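Section 3: Setting up the Bomel under-table recycling sorter

Read this section all the way through before you start. Assembly takes one person and no tools apart from a Phillips screwdriver.

Choosing a location

Place the sorter on a level floor, under a table or counter with enough clearance to pull the bins forward. Keep it away from stoves and space heaters.

CAUTION: Do not stand or sit on the sorter. The lid rails are not made to carry a person's weight.

Fitting the bins

1. Slide the base tray into position with the Bomel label facing you.
2. Lower the large bin onto the left rail until it clicks.
3. Lower the two small bins onto the right rail, one behind the other.
4. Hang the Filtberg odor filter on the hook inside the lid. Remove the plastic wrap from the filter first.
5. Close the lid and check that it sits flat on all sides.

NOTE: If the lid rocks, one of the bins is not seated. Lift it out and try again.

Sorting for the first time

Put everything on a table before you load the bins. Mixed household waste is easier to sort when it is spread out, and you will see which items still need emptying. 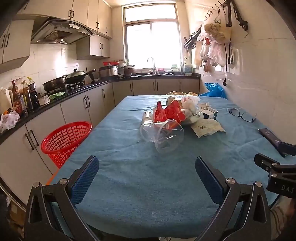
Mixed items on a table: cup, small bottle, snack bag and other bags.

Empty all cups and bottles and shake out any crumbs. Rigid containers go in the large bin. Bags and wrappers go in the front small bin only if your local program accepts them – many do not. Use the rear small bin for anything you plan to drop off elsewhere.

CAUTION: Never put batteries, aerosol cans or broken glass in the sorter.

Setting the reminder dial

1. Turn the dial to your collection day, for example Thursday.
2. Press the center of the dial until the green light comes on.
3. Release. The light goes out after three seconds.

Replace the filter after around 2000 lid openings, or sooner if you notice a smell.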